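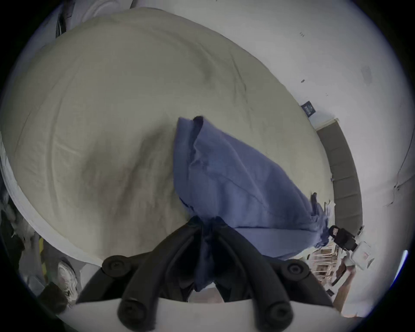

4.2 Night load of the housing feeders

The housing area of Lalora receives its electricity from the Prado substation, which is fed by the auxiliary bus of the Mavano power plant. In the earlier part of this paper we treated the housing as one single load. For the daytime this is acceptable. For the night hours it gave errors which we could not accept, and in this section we therefore describe the load at the level of the feeder.

The substation has 14 outgoing feeders at low voltage. Together they supply 1223 dwellings, a school, a small clinic and the pumps for drinking water. The pumps are on a separate feeder and were removed from the analysis. The school is closed at night and its load between 22:00 and 05:00 is only that of the outdoor lamps, so we kept it in the data.

Readings were taken by the Skitus meters that the plant had already installed for billing. These meters store one value of active energy for each quarter of an hour. They do not store reactive energy, and the power factor used below is taken from a portable instrument that was connected to each feeder for one night in January. We know that one night is short. The values from the feeders were however near to each other, and we decided to use the same power factor for all of them.

The highest night load of the whole area was 1844 kW and it was reached shortly before 23:00 in January. This is later than the evening peak in most published studies of residential load. We think that the main explanation is the shift system of the plant. The afternoon shift ends at 22:00, and many workers come home, cook a meal and heat water at an hour when other households already sleep. The morning shift has the opposite effect and a second, smaller peak can be seen before 05:00. On the feeders where mostly office staff live, the second peak is absent.

Between the two peaks the load does not go down as far as we expected. In July it falls to a low and nearly flat level, which we attribute to refrigerators and to fans. In January it stays much higher through the whole night. The dwellings have no central heating and electric heating of the bedroom is common. From the meter data alone it is not possible to separate room heaters from heated blankets and from water heaters with a thermostat. We tried to do it by the size of the steps in the readings, but a quarter of an hour is too long an interval for this purpose, and several devices switch on and off inside it.

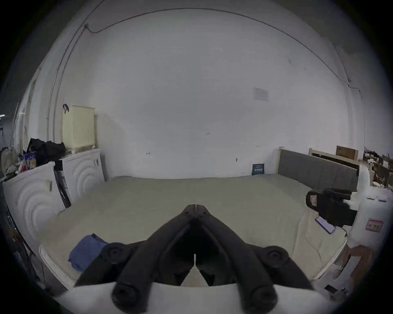 Figure 6. Bed with a plain fitted sheet.

For this reason the night load was divided into only two parts. The first part is the base load, taken as the lowest July value of each feeder. The second part is called here the seasonal load and is the difference between the January reading and the base load at the same time of night. The seasonal load was then fitted with the outdoor temperature measured at the plant. A linear relation was sufficient for most feeders. For the two feeders at the north side of the area the relation was weaker, and we found that a part of these houses uses coal stoves, for which workers receive an allowance from the plant. The consumption of coal in the stoves was not recorded and is outside of our study.

Missing readings were few, except on one feeder where the communication failed during about 100 hours in total. Gaps shorter than one hour were filled by interpolation. Longer gaps were left empty and the nights that contain them were not used for the fit.

The result has a practical meaning for the operation of the auxiliary bus. When a unit of the plant is started in a winter night, the large motors of the coal mills and the fans draw their current from the same bus as the housing. The existing starting procedure assumes the same housing load in all seasons. With the seasonal part included, the voltage margin at the bus becomes smaller before 23:00 and is again comfortable after midnight. Section 4.3 uses the fitted model to compare different starting hours for the mills.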